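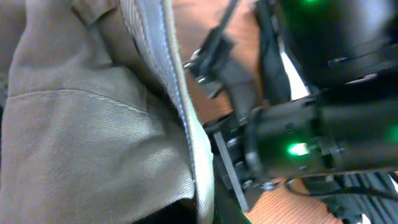

Bok-nam Ko meint, man solle ein gefüttertes Stück vor dem Waschen immer auf links drehen, sonst leide der Köper an den Nähten. Damit steige ich ein, Einwand kurz vorlesen, dann weiter.

Folie 1: Brauner Köper
Auf die feinen schrägen Rippen hinweisen. Im Licht wirkt der Stoff taupefarben, in den Falten graubraun. Wer Ersatzstoff sucht, hält die Probe also bei Tageslicht an und nicht unter der Werkstattlampe. Die gebogene Naht zeigen, sie liegt leicht erhaben. Darunter wölbt sich das Teil nach außen. So eine Form bügelt man nicht flach, sondern über einem Kissen.

Zum Einwand: Auf links drehen ja, aber vorher alle Kanten schließen. Bei uns in Irneck kamen im Januar 31 Stücke mit Schäden an der Kante herein, die meisten davon aus der Maschine.

Kante
Graublauer Besatz mit hellerer Stepplinie in der Mitte. Ob Paspel oder Reißverschluss, lasse ich den Saal raten. Danach beide Reparaturen erklären:
- Paspel: auf 3 cm auftrennen, Schnur nachziehen, von Hand schließen.
- Reißverschluss: erst den Schieber prüfen, dann das Band. Fast 112 Minuten für einen kompletten Tausch, das bitte sagen, die Leute unterschätzen es.

Futter
Helles, weiches Futter, leicht flauschig. Flusen setzen sich gern in die Nahtzugabe. Mit einer weichen Bürste ausbürsten, Strich beachten. Keine Kleberolle.

Falls jemand nach Garn fragt: Wir nehmen das von Ridier, Stärke steht auf dem Handzettel. Die Preisliste aus Lirumcombe ist veraltet, nicht austeilen.

Übung, 2 Gruppen
Stoffreste liegen vorn auf dem Wagen. Eine Gruppe näht die Bogennaht nach, die andere setzt den Besatz an. Nach der Hälfte der Zeit tauschen. Handzettel erst danach verteilen, sonst liest wieder jeder mit. Fragen zur Lederpflege auf den Nachmittag verschieben.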